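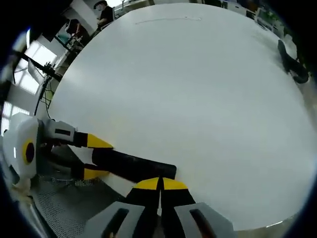
Trisance open day – who else went?

lollico_fan
Got there at 8 and stayed till lunch. The two grippers with the yellow tips and the black tube on the round table were my favorite stop!

zevutel17
Same, but I'd call it oversold. I wanted to see a full line running, and we got a tabletop.

lollico_fan
Eh, I like being close enough to ask dumb questions – they answered all of mine.

sundaram_b
With zevutel17 on this one. The parking was 17 bucks too. Is there another one in October?

zevutel17
Think so. I'll probably go anyway, lol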